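Home Essays Housing Letters About

In defense of the mattress on the floor

Graciela Montecinos
4 min read
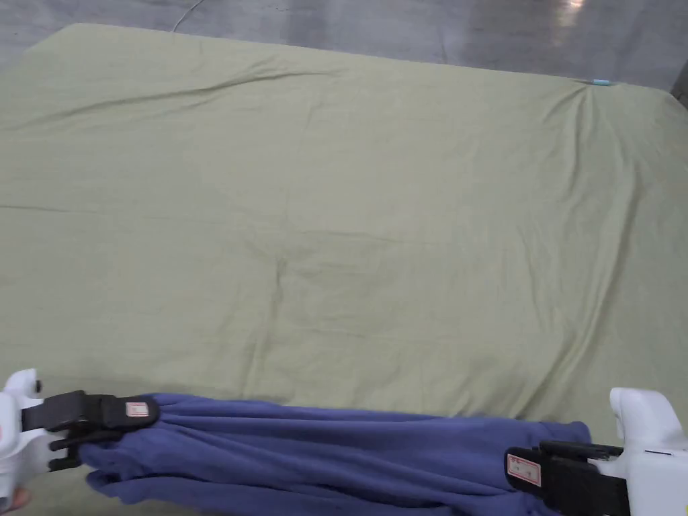 When I moved to Zemville in January I had two suitcases and a mattress, and for the first weeks I was ashamed of how I slept. My aunt in Cisternas asked me on the telephone if I had already bought a bed. I said yes. It was a lie, and I am sorry for it, but I did not want her to think that I had failed.

Now I have changed my opinion. I believe that a mattress on the floor, if it is made every morning with a proper fitted sheet and a blanket, is a real bed. What makes a room look poor is a bed left unmade, and this can happen on the most expensive frame in the Pendano catalog.

I went to see that catalog in the store. The frame I liked cost 590, without the slats. The one with drawers was 1,305, and the young man told me very kindly that I could pay it in parts. I sat on it for some minutes. It was comfortable, I admit. But my rent in Warngate had just taken more than 1,000 from my account, and I went home on the bus without any frame.

People give you many warnings. They say that the floor is cold, and on a concrete floor they are right – in winter I wore socks to bed. They say that moisture will collect under the mattress. This is also a serious point, and I do not want to hide it. I lift mine against the wall every week and leave it there while I wash the sheet. My neighbor, who has a very fine wooden frame, told me she has not looked under her mattress in 5 years.

Making a low bed has its own technique. You have to work on your knees, and the fitted sheet always pulls off the first corner when you are busy with the last one. I start with the two corners at the far end, then I come back. I do not iron the sheet, and I do not fight with small wrinkles, they return in one night. A pale green sheet is kind in this respect, because the creases look soft on it. White shows everything.

The blanket comes last. I like fleece, although my mother would say it is only for sofas. I gather it in my hands like a long roll, put it down at the foot end and pull it up from there. If you throw it from above, half of it lands on the floor and collects the dust. It took me a month to learn such a simple thing.

I do not say that everyone should live like this. A person with bad knees needs a high bed, and so does anybody who is old or expecting a child. But I would like us to stop looking at a mattress on the floor with pity. On 11th May my aunt is coming to visit, and I will give her the mattress, with the clean sheet on it. I will sleep on the sofa.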